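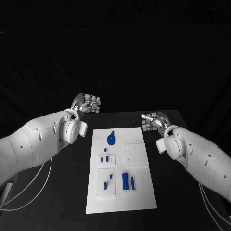 An empty white plate on the white work sheet.

Small parts, big claims for Jurkeo kit

Thursday, by our business desk
Print this article | E-mail this article

A tabletop assembly kit that its maker says will change how people learn to put things together goes on sale in July, and at $336 it has some explaining to do.

Jurkeo, sold by Wastutum, is a set of blue and white pieces that fit onto a white board. There are pegs, a wheel and a plate with slots. The company says 20 tasks can be set up with it, from standing a peg upright to building a working pulley. It wouldn't say how many of those a beginner could be expected to finish.

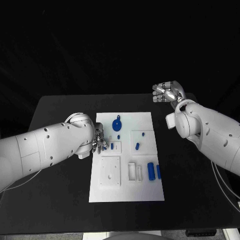 Blue wheel, pegs and slotted plate on the Jurkeo board.

Wastutum says 200 kits have been spoken for, most of them by training centres. Asked which centres, it named one, Jarniseo, which is also listed as a partner in the project.

The colour scheme may need another look. One of the white pegs is tiny, and against the white board it nearly disappears. Replacement pegs will be sold in packs of 16, at a price still to be set.

A rival set from Toom has been on the market since last year and costs less. Wastutum says its own pieces are made to a finer tolerance, but has not released any measurements. The company said those would be published "in due course."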